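Battery and Screen Brightness on Budget Phones
Project report, Mobile Devices unit

Why we picked this

Everyone in our group has a cheap phone and everyone complains the battery dies before dinner. The ads for the new Endero phone say the auto brightness saves power. Does it? We wanted to check with something simple we could do after class, no lab gear.

Phones used

2 phones. Endero (borrowed from Brigitta Lehner) and a Mosquera, which is mine, bought used. The Endero is the newer one with the brighter screen, the Mosquera has a dull screen but a bigger battery going by the box. Both fully updated before we started. Both reset — I lost all my saved games, noted for next time.

What we did

Charged both to full. Airplane mode on, wifi off, sound off. Played the same saved video on loop until the phone shut itself down. Wrote down the minutes. Did it once with brightness at max and then again with auto brightness on. Same desk, same lamp, curtains closed so the light stayed the same.

We used the free Braltel app to log the battery level. It writes a line every 60 seconds, which sounds like plenty, but it stops logging when the phone goes into low power mode. Found that out on the first Endero run. Had to throw that run away and start over with low power mode turned off in settings.

Results

Endero, max brightness: 263 minutes
Endero, auto: 373 minutes
Mosquera: see below

So auto gave the Endero a lot more time. Bigger gap than we expected. The battery graph is almost a straight line for both runs, then it drops fast near the end. We don't know if the battery really drains faster there or if the phone is just bad at guessing the last part.

The Mosquera was a mess. The max brightness run went okay but the log file saved with no times in it, only percents. Auto run, the phone kept dimming the screen and then brightening it again, even with the lamp not moved. Probaly the light sensor. There's a crack in the glass close to it. We decided not to give numbers for this phone because we can't stand behind them.

Problems

One run for each setting is not enough, we know. Should be at least a few and then an average. A full run takes most of an afternoon and we had to give the Endero back.

Also our "auto" result depends on the lamp. Auto brightness in a dim room means a dim screen. Outside in the sun it would go way up and the savings might be gone. So the result is only good for indoors at a desk.

And video is only one kind of use. Games, maps and calls could come out diffrent. Charging speed we skipped completely. We wanted to try the Gerkitus power bank too but it never got here. 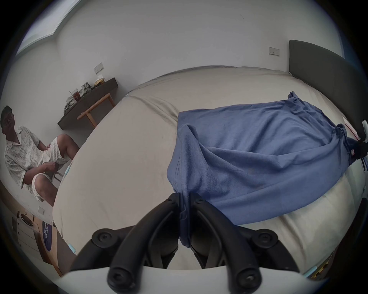 Brigitta Lehner thought we should have set the brightness to half by hand and run that as well, so you could tell whether auto is doing anything smart or is just a lower setting with a nicer name. Fair point. We didn't think of it until the data was in. It would be the first thing to add, same video, same desk, slider in the middle.

She also wanted the room light written down as a number. We only have "lamp on, curtains closed" in our notes. There are free apps for measuring light, would take a minute.

What we can say

On the Endero, indoors, playing video, auto brightness made the battery last longer than max brightness. For the Mosquera we can't say. Whether auto beats a person just turning the screen down — not tested.

Log files for the two good Endero runs are in the shared folder, plus the Mosquera one with no times in case anybody can fix it.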